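Visit report: Siltum worktop plant, Stuldale

The Stuldale works presses and finishes kitchen worktops for the fitted furniture trade. Our party was met at the gatehouse at 9.15 by Horácio Barros, the production manager, and issued with ear defenders and overshoes. The visit took place in December, with one of the two press lines stopped for platen cleaning.

Raw board arrives by lorry and is stood in the conditioning store until its moisture content settles. Barros gave the store's capacity as 2118 boards. Each stack carries a card showing supplier, thickness and date of entry, and nothing leaves without a meter reading at both ends of the stack.

From the store, boards pass to the calibrating sander and then to the glue spreader. The spreader was the slowest part of the line on the morning we saw it. A roller had been changed overnight and the operators were still adjusting the coat weight, which meant test pieces being cut and weighed every few minutes. White finishes are run first in the shift, before darker sheets can leave dust on the feed table.

Edge finishing is done on a Brasico machine bought second-hand. It handles 556 lengths per shift when the profile is left unchanged. A profile change takes six minutes with two fitters. Extraction was good at the trimming heads and poor at the outfeed, where fine dust had settled on the guard rails.

Ignacio Tejada took us through the test room. Samples are steamed, scratched, stained and cycled through heat, and the front edge gets most of the attention. The hinge rig beside the door had been set for 1000 cycles and was left running during our talk.

The last stop was the design office, where ranges are discussed with buyers before any board is cut.
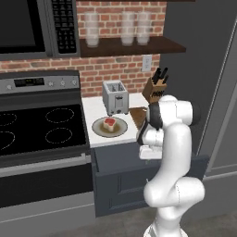
Rendered view, white countertop with toaster, chopping board and a steak on a plate.

Tejada said buyers ask mainly about joints and upstands at this stage. Sample blocks of the Garcia range were handed out and the party left by the goods entrance at 12.40. Parking at the front is limited, and later groups should use the yard behind the conditioning store.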